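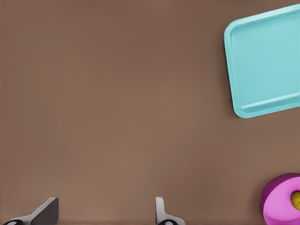

Session 4: Reading a surgeon's outcome figures

Hospitals such as Honbridge now publish results for each consultant. Treat them with care. A death rate below average may mean good surgery. It may also mean easy patients, a small caseload or plain luck.

Take a surgeon with 200 operations and 8 deaths. The rate is 4 per cent, and the margin either side is wide enough to hide a good deal. Go up to 600 operations and the margin shrinks, though few people do that many of one procedure before the method itself changes.

Risk adjustment is meant to deal with the patient mix. The Geltandale notes (see reading list) score age, kidney function and smoking, but leave out frailty. I am not convinced you can call that adjusted. Ask who filled in the form, and when - a score entered after a bad result is worth very little.

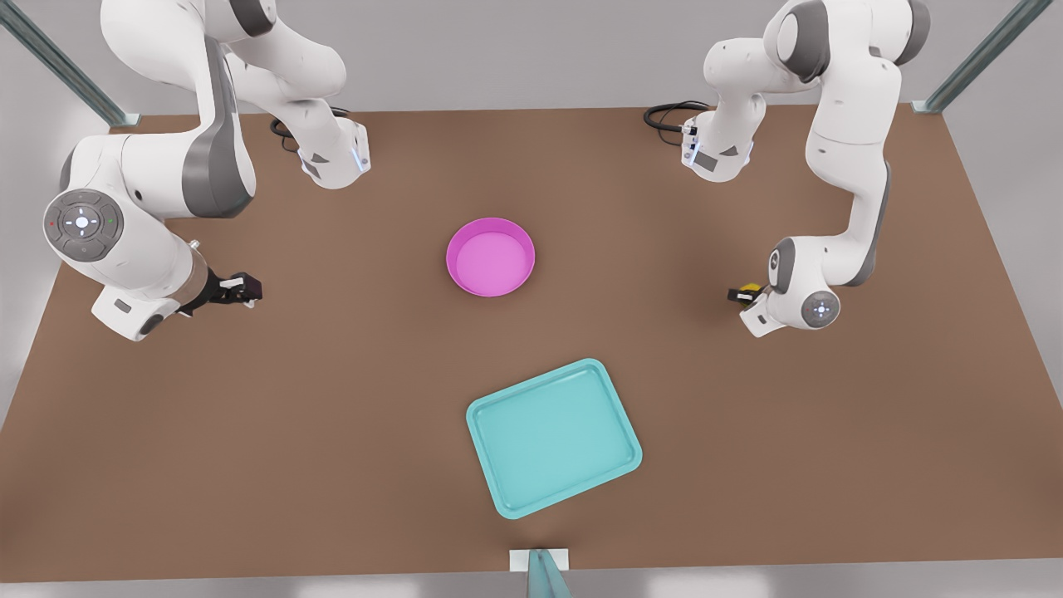
Before next session

Read the Lapointe paper, methods section first.
Write down which patients were left out and whether the authors say why.
Work out the death rate again with those patients put back in.
Bring your workings, even if they don't agree with the printed table. Mine didn't.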